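Minutes of the Ichikawa Court Residents' Meeting, September

Taken by me again, so blame me for the spelling. We got going at 7:10 in the ground floor lounge, once the second pot of coffee was ready.

Last month's minutes
Agreed, with one fix. I wrote that the bike racks were going behind the building and they're going beside it. Sorry!

Money
We have $2,675 in the shared account. Out of that we owe $298 for the gutter cleaning, and I'll pay that this week if I can find the invoice (it's in my kitchen somewhere). There was a short grumble about how much gutters cost now, and I joined in.

Laundry room
This took up most of the evening. Cluninus, the company that looks after our washers, wants to swap the coin machines for card ones. People on the upper floors mostly like the idea, people with big jars of quarters mostly don't. I said I'd go along with either as long as the dryer on the left stops eating socks. We talked about asking them to leave one coin machine for the first year, and everybody seemed happy with that, so I'll write to them and ask. The price per load would stay the same until spring, according to their letter.

Somebody also asked for a shelf over the folding table. Yes from all of us. If you have a drill and a free hour, please come find me.

Internet
Vodine sent us an offer for the whole building. It's 300 a month more than the plan we have now, split between all the apartments, and it's supposed to be a lot faster. I read the letter out loud, badly, and we still couldn't figure out whether the setup fee was in there or on top. We didn't vote. I'll call them and report back, and in the meantime please send me your complaints about the current service, with the time of day it drops out. Mine goes right around dinner!

Courtyard
The Hostau roses did really well this summer and we all want more of them along the fence. We agreed to spend up to $120 on plants and mulch. Planting will be on a morning later in the fall – bring gloves, and I'll make cinnamon rolls.

Lounge
We'd like the room used more, and movie night came up again. The big TV and the sofa are good enough for a start, and folding chairs can come up from storage. First movie is still open, so put your pick on the sheet by the mailboxes. Please keep drinks on the coaster side of things, the last stain took me forever. 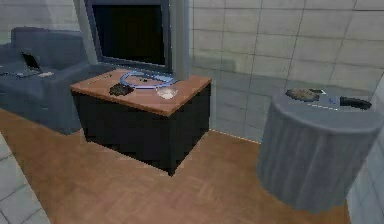

Anything else
The side door is sticking again – pull it toward you, then turn the key. Recycling goes out the night before pickup, lids closed, and flatten your boxes please. Also, a blue umbrella got left at the last meeting and I have it in my hall closet.

We finished at 8:40. Next meeting is in October, same room, same time, and it's somebody else's turn to bring cookies.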